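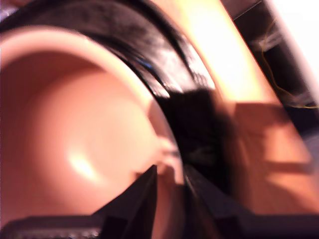
tallgrass_m replied:
Before you swap any more parts, check whether it drops the force reading or just ignores it. Those are two separate faults and they look the same from the outside. Ours would close on a rim, hit the limit, and keep closing.

benchrat replied:
Ignores it, as far as I can tell. The log shows the value climbing past 500 and the fingers still driving in. Limit is set to 500. It only stopped when the motor driver cut out on overcurrent. The bowl survived, but the left fingertip mount is cracked.

Setup for anyone just joining: two-finger gripper from Fokik, stock controller, picking up bowls by the rim and putting them back down. It ran all of May with no trouble. The fault started after the June 8, 2018 firmware.

okra77 replied:
Same firmware on the cell at Gurkesholm and no fault in 600 cycles. I don't think it's the firmware. I'd look at the cable first. If the sensor line is chafed where it bends at the wrist you get late readings, and late looks a lot like ignored.

benchrat replied:
Cable has been changed. Twice.

tallgrass_m replied:
okra77, are you running in position mode or force mode? The limit is handled in different places. In position mode the new version checks it at the end of the move and not during. We saw that at Zurnemau and rolled back.

okra77 replied:
Force mode. OK, that could explain it. I still wouldn't put it all on the update until somebody tests both modes on one machine.

drillpress_dan replied:
Leaving the cause aside for a minute, what stops it when a hand is in there? A software limit is not a safety stop. If the only thing that ended the squeeze was an overcurrent trip, then you had no protection at all. Ours can push up to 90 newtons and that is plenty to hurt a finger.

benchrat replied:
There is an e-stop on the bench, but I was at the screen and not next to it. Fair point. I've moved it.

okra77 replied:
90 newtons isn't going to break anything.

drillpress_dan replied:
On a pointed fingertip it's a different story than on a flat pad. Read the Abou Jaoude guide, the part on contact area.

benchrat replied:
Went back to the old firmware this morning, position mode, same program. It stops at the limit now. I'll try the new one in force mode once the replacement mount gets here and post both logs.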